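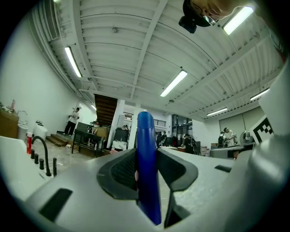
4.3. Pérdida de sujeción en objetos cilíndricos

De los 732 episodios registrados con la pinza manual Hendlow, 177 fueron descartados por deslizamiento del objeto entre las almohadillas. El fallo se concentra en los cilindros de superficie lisa y aparece casi siempre durante el giro de la muñeca. En tres casos el objeto cayó fuera de la mesa; por motivo de seguridad, desde entonces se retiraron los envases de vidrio.

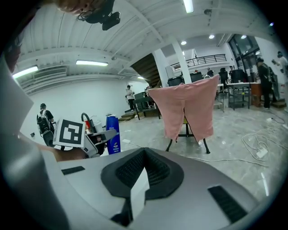
Figura 4. Pinza manual con las mordazas apuntando hacia una botella azul; el marcador fiducial queda orientado hacia la cámara.

La política entrenada con el conjunto Fernden reproduce el mismo error —cierra los dedos demasiado pronto— y no lo detecta, porque la apertura estimada por el marcador cambia muy poco durante el deslizamiento. El filtro de Karagiannis tampoco permitió separar estos episodios de los correctos.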